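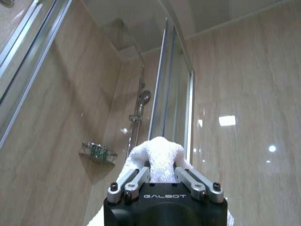 Two-finger gripper for bathroom cleaning: purchase review

Reviewed by the equipment desk at Zandside, 18 November 2025

Scope. We manage short-stay apartments and are planning the budget for robot cleaning of bathrooms. This review covers the gripper as a working tool for wiping shower walls with a terry towel. It does not cover the base, the arm or the navigation software, which are priced separately.

Grip. Two linkage fingers, one per side, close on the towel from left and right. A full terry towel has to be bunched before it goes in. Held that way, it gives a thick soft pad on top, and the rest hangs down the sides. The pad suits large smooth panels. The hanging fabric is the weak point: it can trail behind the gripper and catch on a door strip or a rail bracket. Order smaller cloths. We now specify 30 cm squares from Timmermans and have dropped bath towels from the supply list.

Access. Measure the shower before you ask for a quote. Riser rails, corner shelves with bottles on them and framed glass screens all take up room that the gripper body needs. Our rule is to clear the shelf first and to treat the wall behind the rail as manual work. Glossy panels also need attention, as reflections from ceiling lights made wall detection less steady in our June trial. Dimming the lights helped somewhat.

Upkeep. The pivots and bolts on the fingers are exposed. Easy to inspect, but lint collects there. Plan for a brush-down after every shift and a bolt check once a month.

Costs, per unit, excluding tax:
Spare finger set, Konell: 844 dollars
Splash cover, Vuvow: 157 dollars
Cloths, one pack: 43 dollars

Keep one spare finger set per site. The splash cover was left off our first budget and should have been on it — water protection is a separate line in every quote we received.

Verdict. Adequate for flat walls and glass with small cloths. Poor value if most of your showers are narrow or heavily fitted. Ask for a trial in your smallest bathroom before signing.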